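# Bench Notes: the finger that kept letting go 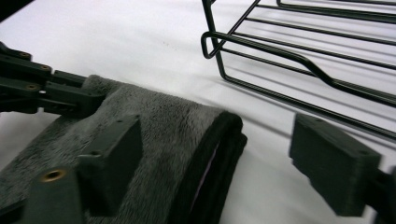 We lost most of a month to a fault that made no sense, and I promised Brigitta I'd write it up properly for the newsletter, so get a coffee. The short version is that one side of our hand-held gripper was slipping on its mount, just a little, and only after it had been used for a good while, and we blamed pretty much everything else in the building first. If you've only ever seen the tool from across the room, the two fingers aren't a matching pair at the moment: the left one wears the dark gray plush, with the plastic block sitting up on top of it, and the right one is a bare flat pad. The wire rack past them is the thing we'd been practicing on, and it's the thing that finally gave the fault away.

Some background for the folks at Hanlow who don't see our bench every week. Toltside is the dish-and-kitchen handling project. We carry the gripper around by hand, squeeze it open and shut, and record what we do so that the arm (Barta, the big one behind the yellow line) can learn to do the same. The hand tool and Barta's own gripper are supposed to behave the same way. If I close on something with the hand tool and the fingers end up somewhere other than where the linkage says they are, then Barta learns a lie. It will then repeat that lie very faithfully and with a lot more force than I have in my wrist.

The repeating part is how we found out. Barta came in on a rack, closed, lifted, and the rack swung loose from one side and went off the edge of the table. It landed on the floor on our side of the line. It missed Bianka's foot by not very much! She was fine and the rack was fine, and the floor has a new mark to go with all its old marks. But she was standing where she was allowed to stand, and that is the bit that bothered all of us. We hit the stop, wrote it down, and I sent the kind of message to Emese that starts with "everybody's OK."

So, then came the blaming.

My first theory was grip force. Wire racks are mean little objects. The rods are thin and slick, there's a looped end that looks like a great handle until you try to pinch it, and the lower rails like to catch on whatever you're holding. I figured we just weren't squeezing hard enough and turned the closing force up. It got worse. Barta now threw the rack instead of dropping it, which at least made for a more exciting afternoon.

Miklós was sure it was the camera calibration. He's usually right about that, and he spent two days with the checkerboard and came back looking tired, with numbers that were perfectly good. We swapped the cable anyway. We swapped it back when the new cable turned out to be the one with the bad connector (somebody please cut the end off that cable).

Then we went through the recordings. We had 500 from that batch, and Hajnalka sat down and watched every last one at half speed. I'd like that noted somewhere permanent. She sorted them by whether the fingers met squarely at the end of the close, and 194 of them didn't. The left side was twisted in its mount, sometimes so slightly that she had to step back and forth between two frames to be sure. The early ones in each session were nearly all clean. The bad ones piled up toward the end.

That should have been the moment the penny dropped for me, and it wasn't. I decided it was operator fatigue. I told Hajnalka, more or less, that people's wrists get tired and they start holding the tool crooked. She gave me a look, picked up the hand tool, set it down on the bench, and pushed on the left finger with her thumb. It moved. The linkage stayed put and the finger moved.

So much for my wrists.

What was going on, once we took it apart, is pretty dull. The left finger is attached at a mounting piece with a brass threaded insert melted into the plastic. The insert was still nice and bright and looked perfect from the top. Underneath, the plastic around it had let go on one side, so the insert could turn with the screw. You'd put a driver on it, it would feel tight, and you'd go away happy. I did exactly that, more than once, and signed the sheet each time. What I was tightening was the screw against the insert. The insert against the plastic was another matter.

The cover made it harder to spot. With bare plastic you'd see the joint shift, or you'd at least see a shiny rub mark. With the plush on, the fabric just gives a bit and hides it all. And since the cover was added after the mount was designed, the finger on that side was working with more drag and more bulk than the mount had ever been tested with. We did the original wear test on bare fingers and ran it to 4000 closes with no trouble. When Miklós repeated it with the cover fitted, a fresh mount was loose well before the end. He did it again to be sure and got the same thing.

Barta's own left mount had the same trouble, by the way. Same part, same printed batch, same cover. So the recordings were teaching it a crooked close, and then its own finger was slipping on top of that, and the two errors happened to add up in the direction of Bianka's foot.

Okay, what we've changed, and what I need from you if you use either gripper:

- **Check the finger by hand before you start.** Thumb on the side of it, push, watch the joint. Do both fingers. A driver doesn't count as a check anymore, and the sheet now has a box for the push test.
- **Stop after every 6 sessions and swap the left mount.** Old ones go in the red tub, please, not back in the drawer. I found two in the drawer.
- **Cover off for the inspection.** Yes, it's a pain to get back on. Start from the tip end and work it toward the linkage, and don't pull on the seam.
- **If the insert turns with the screw, tag the tool and walk away from it.** Don't glue it. I know who glued it last time.
- **Nothing gets lifted over the table edge while anyone is at the bench.** Emese moved the line back as well, so the tape is where you don't expect it. Please don't stand on the old one out of habit, I've done it twice.

The new mounts have a through bolt with a nut on the far side and no insert carrying the load. Brigitta drew them up and the first few are on now. They're uglier and they stick out a bit, and you'll catch your sleeve on them until you learn not to. So far they haven't budged, but we haven't run the full wear test yet, so I'm keeping the swap rule until we have.

On the data: all of Hajnalka's bad recordings are pulled. We also pulled anything made after the first bad one in the same session, even when it looked fine, which hurt. If you trained anything on the Tider split from before the pull, please throw it out and start over with the current one. Ask me if you aren't sure which you've got. I'd much prefer a silly question to another rack on the floor. The bare-finger recordings from back in the spring aren't affected, and neither is the soft goods set.

A couple of people have asked whether we should just drop the plush. I don't want to yet. It's been good on glassware and it's a lot kinder to painted things than the flat pad is, and the trouble came from the mount underneath it. Miklós disagrees with me and thinks a thin rubber skin would do the job with less bulk. He has a set cut already, so we'll try them side by side on mugs and on the racks, and I'll report back whether or not I like the answer.

One more thing, about the stop button. When the rack went over, the person nearest the button had to reach across a cart to hit it. It worked out OK. The cart has moved, and there's a second button on the bench side now, at about hip height. Give it a press next time you're in so you know how it feels, then reset it at the panel and let whoever's running Barta know that it was you. Emese wants everyone to have done it by the end of May and she does have a list.

Thanks to Bianka for being quick on her feet, and for filling in the near-miss form that same hour when I'd have put it off until morning. And thanks again to Hajnalka, who I owe lunch, and probably a new pair of eyes. If your gripper feels even a little bit off this week - a wobble, a click, a close that doesn't line up - bring it by the bench and we'll take the cover off together.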